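Speaker notes, Nultley Library evening talk, Wed 7 September
Haf Wogan — "Painting Your Rooms Without Hating Them"

Say hi, thank the library, check the people in back can hear me. Ask who has painted a room in the last year (and who regrets it!).

Start with the Lougher Street hallway. I picked a yellow off a tiny chip, put it on all four walls, and it was like living inside a lemon. I had 12 sample pots in the garage by the end of that June. Pause for the laugh, if there is one.

Main point for the first half: the light decides the color. North-facing rooms turn a nice soft gray into something chilly, and lamps at night pull everything yellow. So paint a big piece of poster board, two coats, and move it from wall to wall for a couple of days. Look at breakfast, look again after dinner.

Then two walls, two grays. Some of you will love a darker wall next to a lighter one, and I do too — just keep them in the same family.

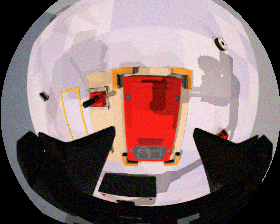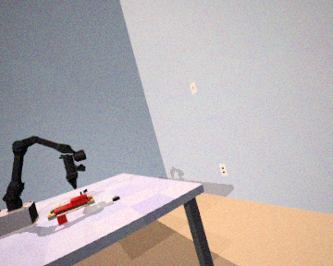 The darker blue-gray wall and the lighter one are in the second picture.

OK, trim and ceilings. Tell them about my sister-in-law's ceiling, which she did in the wall color at half strength, and how much taller the room felt. Pass the Flisell fan deck around now. (Get it back this time!)

Prep is the boring part, so go fast. Wash the walls, fill the holes, sand, wipe. Take the switch plates off instead of taping around them. It's up to 60 seconds a plate and the edge looks so much better. Keep the screws in a cup.

Rollers: spend the money. I used a bargain one on the Zisell Road bedroom and picked fuzz out of the wall for a whole evening. Cheap brushes are okay for primer, but I wouldn't cut in with one.

Questions. Someone always asks about painting over wallpaper. Short answer is please don't, longer answer is on the handout. We need to be out by 9, so start stacking chairs while people chat.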